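# Desk Clutter, Sorted (Supposedly)

Horațiu Văduva swears that a workbench should hold only what you used in the last hour. I've been trying his rule in the back room at Sermont since November and I have my doubts. Most of what he calls clutter is stuff I reach for again ten minutes later, and every "home" I give a thing is one more place to forget. 

Irina Sârbu lent me the Plumero drawer trays, a set of 15, and told me they would change my life. They changed my drawer. It now closes if I push, and the little compartments are all slightly too short for a pencil. I'm keeping 3 of them and she can have the rest back.

The Ghiță pegboard was the other big promise. Nearly 1000 holes, according to the box, and I hang scissors on it. The hooks fall out whenever you lift something off, so you end up with a pair of scissors in one hand and a hook on the floor. Horațiu says I'm lifting wrong.

**Tape and small parts**

Tape has never stayed where I put it. Hang it on a peg and it's on the wrong side of the room, drop it in a tray and it takes up the whole tray. So I've gone back to leaving the masking tape flat on the table, where I can find it, and I'm not convinced the hole in the middle is the clever parts dish Irina claims it is. The green hexagonal block looks wider in the hand than it does over the rim of the roll, and anything small slides straight out underneath the moment you pick the tape up. Tesine sells a lidded cup for the same job. I haven't bought it.
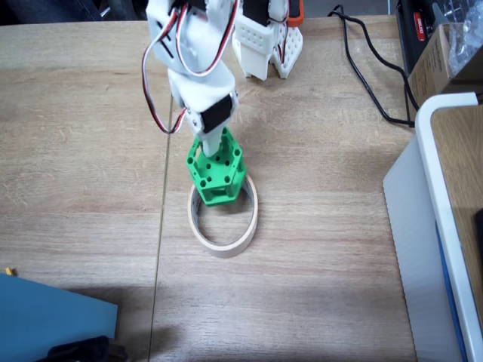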